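Stillgate releases small-parts tray range in golden yellow

Compact format intended for sorting benches, packing stations and shared work surfaces

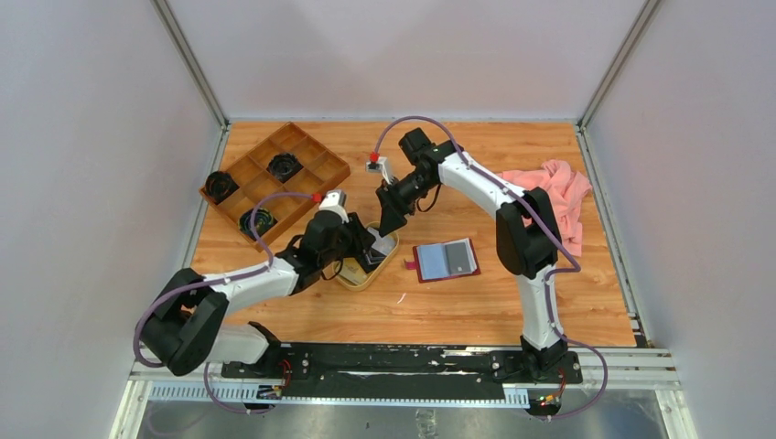
Product summary

Stillgate has added a small open tray to its Tavis line of bench organizers. The tray is supplied in golden yellow and is intended to hold single items or short runs of parts during sorting, packing and kitting. Orders open to trade customers in March.

The colour was selected for contrast against wood-grain and pale grey work surfaces, where dark components are easily overlooked. Grey and white versions remain in the catalogue.

"Most of the requests we received concerned visibility," said Rianne De Smet, product manager at Stillgate. "A black part in a grey tray takes longer to find. The yellow was specified to address that."

Supply and packaging

Trays are sold in sleeves of 4 and in trade cartons of 34. Orders over 1,000 units ship direct from the Brivby warehouse. Smaller orders are filled through Chaudhry, the company's distributor, with a standard lead time of two weeks.

Each carton includes a sheet of blank adhesive labels. Replacement labels may be ordered separately.

Care

Wipe with a damp cloth and mild detergent. Solvent-based cleaners are not recommended. Trays should be dried before stacking.

Samples and enquiries

Trade samples may be requested from Sepehr Jafarzadeh, customer accounts, Stillgate. Media enquiries should be directed to Haris Sandhu at the same office.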